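Virtual bench, real opinions: my month with the Tudico lab kit

I spent most of August inside Tudico, the simulated lab bench package Lena Kurek has been bugging me to try, and wow, I have thoughts. Short version: if you write plate-handling routines and you're tired of waiting your turn on the actual arm, get the trial.

Setup was painless. I had a bench loaded in 16 minutes (Lena says hers took eight, but she reads manuals). You get an arm, a gripper, plate stands, a big instrument at one side and a control box, and you can shove all of it wherever you like.

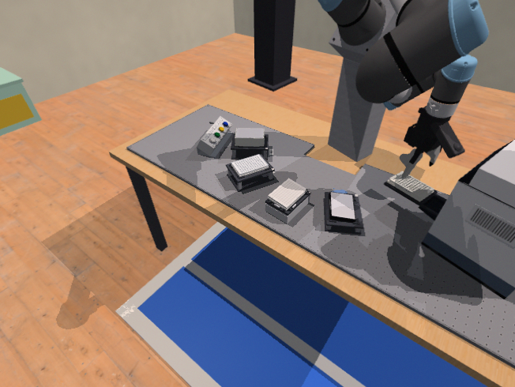 My favorite part is the way you teach positions. You jog the arm, save a point, name it, and the planner works out the moves in between. I saved 69 points before I got sensible and started using offsets from the stands. Much better! Clyde Ostrowski at Butska told me to do that on day one and of course I didn't listen.

You can also park a view wherever you want, and I ended up keeping one looking down the length of the bench, with the big machine on the right.
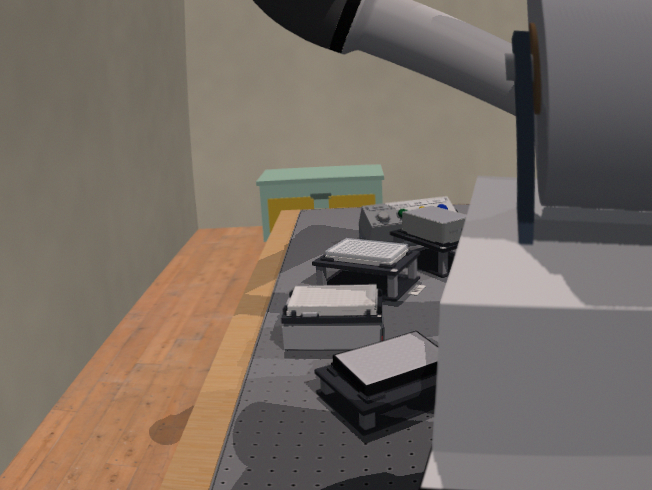
Plates on their stands, green cabinet against the back wall.

The gripper view is where I lost whole evenings. Grip width, approach height and finger angle all have their own sliders, and you can replay one approach as slowly as you please. I was still fiddling with it at 11 p.m. more than once.
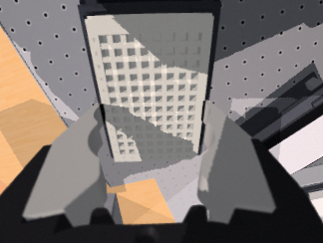 Shadows come with it too, hard ones, and they move when you move the light. Great if you're testing vision code. My plate finder was hopeless with them on, so I've got homework.

Gripes? The undo only goes back four steps, which is stingy. Exporting a routine to the format we use at Damgate took me three tries and an email to support (Theerawat Saithong answered the same afternoon, very kindly).
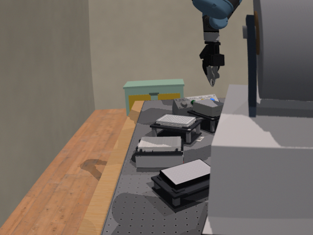
I also wish the stands snapped to the holes in the bench. You can type in coordinates, but I want the click! Support says it's on the list. Next up I'm rebuilding our wash routine from scratch, and I'll post the points file once it's tidy enough to show people.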